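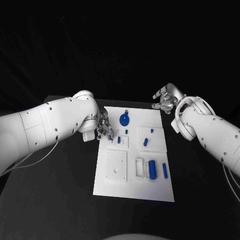
Moving My Old 401(k) Out of Pruvost

I finally rolled over the retirement account from my job at Hodbridge. I left that company four years ago and had been telling myself I would deal with it every spring since. The balance was never large, and the statements went into a folder I didn't open.

What got me moving was a fee notice. Pruvost, which runs the Hodbridge plan, charges former employees an administration fee that current employees don't pay. Mine came to $118 a year. My index fund at Morner has no account fee at all, and its expense ratio is lower than anything on the Pruvost menu.

The process, for anyone with a similar setup

I opened a rollover IRA at Morner first. That part was online and quick. Then I called Pruvost, and they told me the request had to be on paper, with a signature from my spouse. I mailed the form in early November. They sent it back because I had left one box blank, the one asking whether any of the money was Roth. None of it was, but they wanted a zero written in.

The second try went through. Pruvost doesn't send money electronically to Morner. They mailed me a check made out to Morner for my benefit, and I had to forward it with a deposit slip. A check written that way counts as a direct rollover, so no tax was withheld. If it had been made out to me personally, they would have kept back 20 percent and I would have had 60 days to make up the difference from my own pocket.

From the first phone call to the money being invested took 30 days. It sat in cash for part of that time. I decided not to worry about what the market did in between.

One more small thing

The employer match hadn't fully vested when I left. I knew that, but I had forgotten the amount. I gave up $3,252 by leaving when I did. I would still have left, though I wish I had looked at the vesting schedule before picking a date.

Next is my spouse's old account, which is at Flilau. Their website says they do transfers online, so I'm hoping for fewer stamps. I've already asked for the latest statement and the list of fund fees, and I'll compare those before we fill out anything.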